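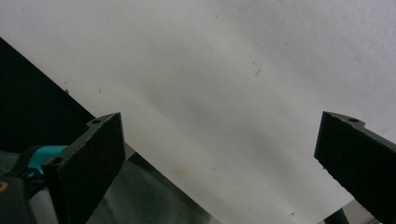
Gripper view, fingers open, white surface behind.

May 10, 2024

Worked on the pose tracking front end all day. The problem is the one I wrote down last week and then avoided: when the view is mostly one pale surface, the feature tracker has almost nothing to hold on to, and the estimator keeps reporting a confident pose anyway. The Vanix front end was tuned on cluttered tables. It expects corners everywhere.

Ran the Palaniappan sequence first, 1502 frames, default settings. Median tracked features on the early part is fine. Then the view goes pale and the count collapses, and the ones that survive are sitting on the fingers. Those are fixed to the camera, so they vote for zero motion. The outlier rejection should throw them out, but when they are the majority they become the consensus and the few good points on the background get rejected instead. The pose freezes for 267 frames and then jumps when texture comes back.

First fix was a static mask over both fingers and the bottom left corner, where the teal part and the housing are. I drew it by hand in the Skiltent annotator and dilated it by a few pixels. The left finger is easy. The right one runs out of view at the side and the bottom, and the mask has to run all the way to the border or the detector finds a nice strong corner where the two meet. The little mounting holes near the tips were the worst offenders before masking. Round, dark, high contrast, always in the same place.

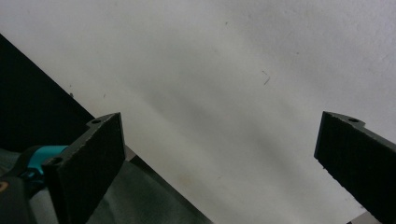
With the mask on, the frozen stretch is gone but the track is now thin. What remains is the long straight boundary between the black and the white, the diagonal edge lower down next to the gray-green fabric, and a few specks. A straight edge only constrains motion across itself. Sliding along it is free as far as the solver knows, and the covariance should say so. Ours does not, because someone (me, in July) put a floor and a ceiling on the eigenvalues to stop the filter from blowing up at startup. Removed the ceiling. The filter did not blow up. Left a note in the commit so I remember why it was there.

Lowered the detector threshold next. It now picks up the thin curled fiber on the white and a couple of the dark specks near the black region, and those are real points that move with the surface. Too low and it starts firing on the shading, where the gradients are soft and the matches wander. I tried adaptive thresholding per grid cell, with a minimum of 2 features per cell where available and no attempt to fill a cell that has nothing in it. That last part matters. The old code kept lowering the threshold until the cell was full, so blank cells got filled with noise.

Finger width estimation is a separate node and was not affected. It reads the fingers only and does not care what is behind them, although the exposure change against white does darken the pads. Should check whether the edge fit drifts. Not today.

Reran the batch on the Usholm machine: 357 sequences, the new mask and the grid detector, everything else as before. The job was still going when I left. Things to look at when it finishes:

Whether the mask transfers between units or each one needs its own.
Whether the planner side reads the covariance at all. I suspect it takes the pose and drops the rest.
Gyro bias during the blank stretches. If vision is weak the inertial side carries it, and I have been trusting a bias estimate that gets updated from the same bad vision.

Also need to delete the debug overlay from the main branch. It writes a PNG per frame and filled the scratch disk again.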